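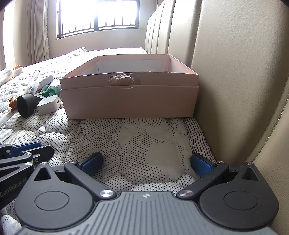 Home Projects Events Archive Contact

Notes from the Stasel visit

Got there late, missed the first part of the intro. Stasel is a shared workshop, two floors over a tire place, and once a season they let people come and poke around and then go on to a member's home build if the member is up for it. So it was two stops. Workshop first, then Ga-eun Han's apartment, which was the part I really came for.

Parking – bad. Use the street behind, not the one on the flyer.

Ground floor is wood and metal. Lathe, two drill presses, a bandsaw with a sign on it that says ask first. Didn't stay long. Upstairs is electronics and printing, that's where everybody ended up. Warm up there. Long benches, a wall of parts drawers, half of them labeled in three different handwritings. Somebody was re-tensioning belts on a printer and kept working the whole time we were in the room, which I liked.

The talk was on handheld grippers. Short version: you hold the thing, squeeze, it opens and closes like the one on the end of an arm would, and you do chores with it and record. Then the recordings go into training. Ga-eun's project is called Garon and it's a tidying setup for one room. Her room. Put small stuff in a box, lid on the box, done. Sounds like nothing. She has been at it since January and has 368 recordings, of which she keeps 255. The rest she threw out, mostly early ones where she moved too fast. "I was tidying like a person," she said, and then had to relearn it slow.

Asked her what slow means. She counts in her head, one two, before closing. I tried it with a roll of tape on the bench and still closed early every time.

Other stuff on the benches upstairs:

Stilla – a little pour-over arm, one joint short of useful in the owner's words. Moves nicely. Dripped on the manual.

Nam – a window blind motor with a light sensor. Works already, has for a year. Its owner was a bit put out that everyone walked past to see the grippers. Sorry! It is a nice build and the wiring was the cleanest in the building.

Coffee was fine. Then the walk over, 46 steps up to her floor and no elevator, bring water if your knees are like mine.

She does all her runs on the bed. Soft surface, things sink and roll, and she says if it works there the desk will be easy. Cardboard box on the mattress, pale pink, open, window light behind it. Objects are just what she had: a couple of small plush toys, a USB charger, a towel or cloth folded up. The grippers have blue textured pads and they grab plush very well. The charger is the hard one. Smooth, flat sides, and the quilting swallows the bottom half of it so you have to come in low without pinching the cover too. She did it twice for us. First go took cover and charger together and the whole bed lifted a bit. Second go clean.

Light is her big complaint. Morning runs and afternoon runs look like diffrent rooms to the model. She tried closing the curtain for all of them and got bored of living in the dark, so now she mixes on purpose and writes the hour down for each run. Notebook is paper. I asked to photograph a page and she said no, fair enough, it has her shopping on it.

Numbers, for those who asked me to bring numbers back. Training set for the version we heard about is 192 of the kept runs, the remainder held back for checking. She wouldn't give a success rate. Said ask again when the arm is mounted, becuase right now the arm lives on a bench at Stasel and the bedroom side is handheld only. The clamp for the bed frame is on its third print. The first two cracked at the same corner, she had both on a shelf, same corner exactly. Fillet is bigger now and she turned the part on its side for printing.

I got a turn. Heavier than I expected after a few minutes, wrist not shoulder. You stop looking at your hand and look at the gap between the pads. Dropped the plush on the floor once. Got it in the box next time and was way too pleased.

Things I wrote down and want to try at home:
- two second pause before closing
- log the hour
- print the clamp sideways
- start with soft objects

Didn't get to ask about the lid. She says lid on the box is part of the task but all the runs we saw ended at box full. Will email.

Next visit is not fixed yet, Stasel puts it on the door and on the list. Go early and eat first.

This site uses cookies to remember your settings. Accept Decline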